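Last updated: February

I have been selling off my mum's fabric stash (with her blessing, she's moved to a unit with one cupboard) and it has turned me into a person with opinions about parcels. I never wanted opinions about parcels. But I've now sent 35 of them from the little post office on Potgieter Street, and I reckon I've made every mistake going, so you may as well have the benefit.

First thing: weigh before you list. I put up a gorgeous length of mustard corduroy with postage I'd more or less guessed at, and by the time I'd paid the difference at the counter I could have bought myself lunch and a decent coffee. Corduroy is heavy! Upholstery remnants are worse. Cotton lawn, on the other hand, weighs nothing and everybody wants it, and I wish Mum had hoarded more lawn and less of that brown curtain stuff from the eighties.

Boxes next. I held out for ages, reusing whatever came through the door, and my garage looked like the back of a supermarket. Then I gave in and bought a bundle of 30 flat ones from Prondus, the packaging place out past the tip. They come tied with that plastic strapping that flies up and gets you in the face, so wear your glasses.

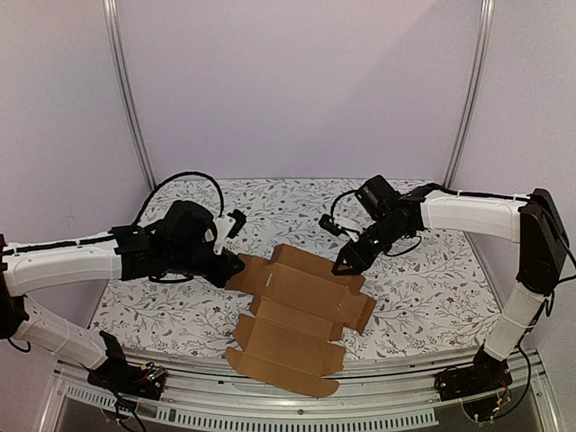 Flat box on a floral table. I do love a bit of foliage.

The trick with flat boxes is to fold all the creases backwards and forwards before you try to make them into anything. I used to just wrench them open and then wonder why the corners were wonky. Give each score line a good firm bend and run your thumbnail down it. Takes no time, and the flaps will sit properly when you come to tape them. Do a few at once while the telly's on, if you've got the floor space and the dog is outside.

Tape is where I'd spend the money. I tried the bargain roll first and it split lengthways every time, so I spent half my evening picking at it with a fingernail and saying words. The Pureo paper tape is dearer but it tears straight, it can go in the recycling with the box, and it doesn't make that horrible shriek that sends the cat up the curtains. (Yes, the brown ones. Still got them.)

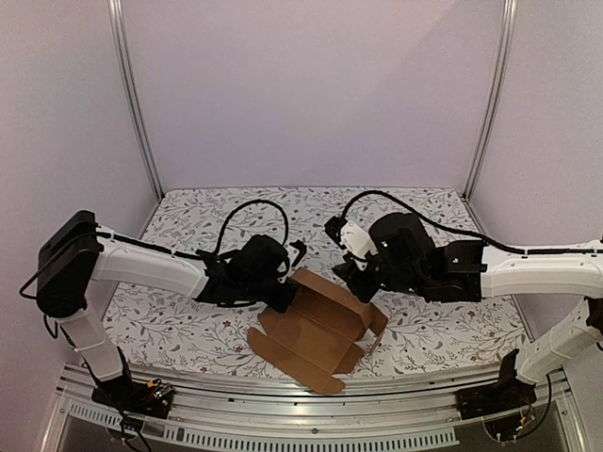

Partly flattened, with little red flowers either side.

Now, folding fabric for the post. Mum's way is to iron it, fold it selvedge to selvedge, then roll it around a bit of card so there's no hard crease. It's lovely and it takes forever. I do that for silks and anything over two metres, and everything else gets folded flat and popped in a compostable bag in case the parcel spends the afternoon on somebody's wet doorstep. I haven't had a complaint yet. One buyer wrote to say hers smelled of lavender, and I'm choosing to take that as a compliment.

Size is the other thing. A box that's too big costs more and the contents slide about like a sausage in an esky. I was using scrunched newspaper to fill the gaps until a customer in Sadard got ink on a cream linen, and I refunded the lot and felt sick about it for 2 days. Plain tissue only since then. You can also cut down the corners of a box and fold the sides in to make it shallower, which feels very clever the first time.
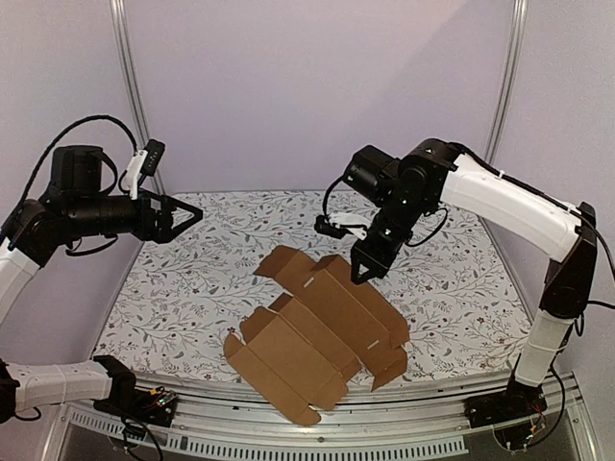

Cardboard with some of its folds started.

The question I get asked most is whether I wrap things prettily. Sort of? I used to do ribbon and a handwritten card and a little sprig of something from the garden, until I worked out that each parcel was taking me the length of a whole episode of my show. Now it's a sheet of tissue, a sticker and a scribbled thank you. If someone tells me it's a present I'll go the whole hog and get the nice paper out. I have a weakness for botanical prints, leaves especially, and the drawer under the spare bed no longer shuts.

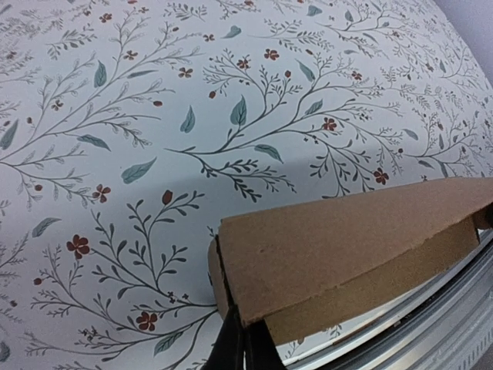
Teal leaves and dark red flowers, my favourite combination this year.

I post at ten past nine in the morning, after the school-run crowd has cleared and before the queue of people collecting things. Take a pen, theirs never works. Keep your receipts in an envelope and write the buyer's suburb on the back of each one, or you'll be squinting at tracking numbers at midnight like I was last month.

There are still two tubs to go, mostly interfacing and a mystery bag of zips, and Mum has just rung to say she's found another suitcase on top of the wardrobe.

Recent posts
The great button sort, part two
What I paid for a second-hand overlocker
Getting the musty smell out of old wool
Curtains I have regretted
Zucchini slice for people who are sick of zucchini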